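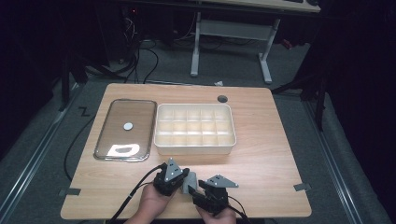

Greetings from the back half of our shared workshop, where the hand-held grippers are finally a matching pair! Yayra Ofori and I have been at this since March, and the second one took far longer than the first, mostly my fault (I stripped a thread and sulked). Each has its own black cable, and I've left them trailing off the table until I'm happy with the length. The gray triangular plates on top are Yayra's work, and I love them – those little holes mean I can move a mount without drilling anything new.

Practice is the fun part. Every build night I give myself 3 runs with the grippers before I'm allowed to touch a screwdriver, and I'm still slower than Yayra.

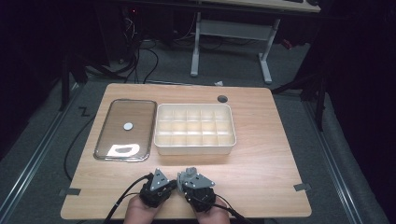

My favorite thing to argue over is how far apart your hands should be. Yayra likes them wide, I like them close, and we've gone back and forth for 2 build nights now. With the plates angled in toward each other like this, I feel much steadier, though it does mean watching your knuckles. The white organizer has fifteen compartments, all waiting for something small and annoying to be dropped into them. I've got a bag of 48 spacers in mind!

If you're building your own, leave yourself more cable than you think you need and label both ends. I'm happy to share my parts list, scribbles and all – just reply to this newsletter. 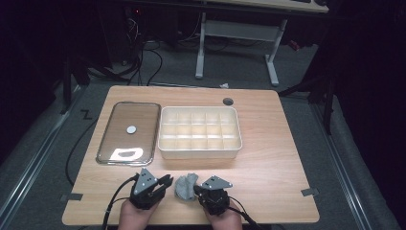

Next build night

We're meeting on May 29, 2019, and Yaa Quaye is bringing her soldering gear. Bring any connectors you want redone, plus your own safety glasses if you have them.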